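I have had a locker at one place or another since I was 11, and I'm ready to say it: the shared locker room is the best bit of furniture planning any workplace can do, and most of them are ripping theirs out.

Ours went in July. Well, the old ones did. We'd had our own, one each, and then Orellana (the firm that looks after our building) decided we'd all be happier with "agile storage", meaning you grab whatever's free in the morning and clear it by six. Up to 100 of us, 51 doors. You can do the sums yourself.

Now I know a locker is a tin box. But mine had my spare tights in it, a jar of decent coffee, a cardigan I'd never wear outdoors and a birthday card from Abena Osei that I kept stuck inside the door for years. All that now travels in on the bus with me every morning and home again at night, and my shoulder is feeling it!

Ravinder Paquette says I'm being sentimental and that people hoard. Fair enough, some do – we once had to have a word about a melon. But a melon is a reason to talk to one person, surely?

And please, can we talk about keys. The new ones at our place have a keypad and a four-digit code, and I've forgotten mine twice this month. Give me plain grey metal, a few slots to let the air in and a proper key. 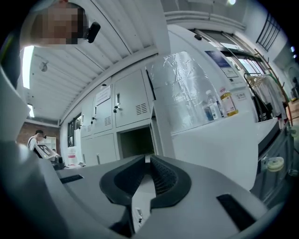
A key you can hand to someone, too. When I was off with my back, Nélida Garrido had my spare and fetched my post and my good scissors without ringing anyone. Try that with a code that changes every day.

So if your office is thinking about it, ask the people who use the things first. I'd give up the free fruit tomorrow to have number 26 back, dent and all.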